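Keeping to the Handling Rules: Notes on Good Practice for Hand-Held Gripper Work
2020-09-03
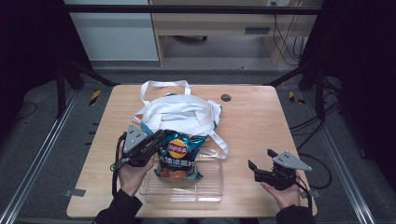
Why these notes exist

I was asked in March to bring the working rules at Cerley into a single text. Until then they were spread over three files, and two of those disagreed on how a task should begin. The notes that follow are my own summary and are published here with the agreement of Nermina Spahić, who is responsible for our practice standard. They do not replace the standard itself.

The rules cover short table tasks carried out by a person with a gripper in each hand. Packing a bag of crisps is a typical one. The soft goods and the packets cause most of the disagreement between reviewers, and much of the wording was settled with them in mind.

Before the task

The operator reads the task sheet in full. Objects are set out within reach of both grippers, and anything which is not on the sheet is removed from the table top. Plain black sleeves are preferred. Cables from the grippers should have enough slack for the arm to extend fully, and should be checked again whenever the operator changes.

Fabric items need not be smoothed out. An earlier draft required bags to be laid flat with their handles together. Chia-hao Sin objected that no shopping bag at home is ever found in that state, and the requirement was withdrawn.

During the task

Packets are to be gripped at a corner or along a sealed edge. The jaws should close only as far as is needed to hold the packet, and the operator should not squeeze the middle in order to gain a better hold. Where one gripper is holding and the other is free, the free gripper stays open and within sight, over the table.

Clear plastic boxes are permitted. Reviewers have found their edges hard to judge in poor light, and the sheet should therefore state which container is in use.

If an object is dropped on the table, the task continues. If it reaches the floor, the attempt is closed and marked as such – it is never tidied up and counted as complete.

After the task

The operator records the outcome before resetting the objects. Review is carried out by a second person. In the period covered by our last internal report, 2,071 attempts were reviewed and 102 were returned for a second reading. Most of the returned attempts concerned unclear endings: the operator had moved away before the object was fully released. The rule now asks for both grippers to be held still, clear of the object, for 2 seconds.

Points still open

Yung-ching Tseng has asked whether the rule on corners should apply to packets which are nearly empty. I am inclined to think it should, although the Skindeck guidance we borrowed from is silent on the matter. There is also the question of fabric straps that fall across the working area. The present text leaves this to the operator, and two reviewers have read it in opposite ways.

Comments on either point may be sent to me or to Nermina Spahić before the next revision is drafted.

Yung-ching Su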